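Hunora opens its simulation room to visitors for an afternoon 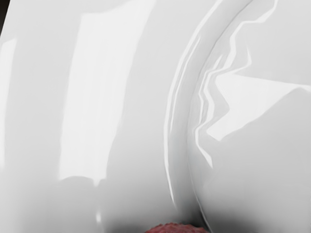
More people than expected turned up in January for the first open afternoon at Hunora, the automation company that moved into the former Caron print works last year. The company had set out chairs for 60 and ended up running its main demonstration twice, with 100 visitors signed in by the time the doors closed at 5 p.m.

Hunora writes control software for robot grippers, mainly for customers who pack fruit and other food that bruises easily. Most of that work is done in simulation before any machine is switched on, and the afternoon was built around showing how.

Visitors were taken through in groups to a long room on the second floor, where a projector showed what the software was working with. Lionel Picard, who runs the simulation team, gave the demonstration himself. He started a grasping task from the keyboard, let it play through, then changed one setting at a time and ran it again so people could compare.

"When you slow it down you see how much is going on in two seconds," he told the first group. "The fingers have to arrive together. If one gets there early, it pushes the thing away from the other one."

The program the company uses is called Voklow. It draws the gripper and the objects, works out the contact between them, and also produces the view that a camera close to the fingers would get. Picard said the close view was the one his team spent the most time on. At that distance the gripper itself can take up nearly all of the picture, and the software has to cope with only a small part of the object showing.

Shiny surfaces were another subject that came up several times. A glossy finger throws back highlights that move as the arm moves, and a program that has only been trained on dull gray parts can mistake them for edges. The team now varies the lighting and the finish from one run to the next. Picard said a batch of 576 runs is usually left going overnight and checked in the morning.

Several visitors asked whether the results carry over to real equipment. Picard said they do in part. Timing and approach angles tend to transfer well, he said, while friction is harder, and anything soft is harder again. The company keeps one physical test bench downstairs for that reason. It was shown with the power off, and visitors were allowed to move the fingers by hand.

One retired packing line supervisor wanted to know what happens when fruit arrives dirty or with leaves still on it. Picard said the current version handles leaves badly and that his team was working on it.

The second session, at 3:30 p.m., was meant for students. A class of 19 from the Serero technical school came with two teachers and stayed past the scheduled end. They were given three workstations and a simple task, which was to pick up one object and set it down on a marked square without dropping it. They could change the closing speed, the grip force and the height at which the fingers stopped. A few groups got it on the first attempt, and others spent most of the half hour adjusting the height by small amounts.

Students also asked about jobs. Hunora employs roughly 40 people and takes two interns each summer, usually one in software and one in mechanical design. Applications for this year are open until the end of March and can be handed in at the front desk or sent by mail.

The company said it had not decided how often to hold the open afternoons but would like to have another one before the summer. Next time the groups will be smaller and visitors will be asked to sign up ahead of time, as the second floor room became crowded during the first demonstration. The parking lot behind the building was also full by 2 p.m., and people coming by car are advised to use the lot across from the old loading dock.

Admission will again be free. Children under 12 need to come with an adult.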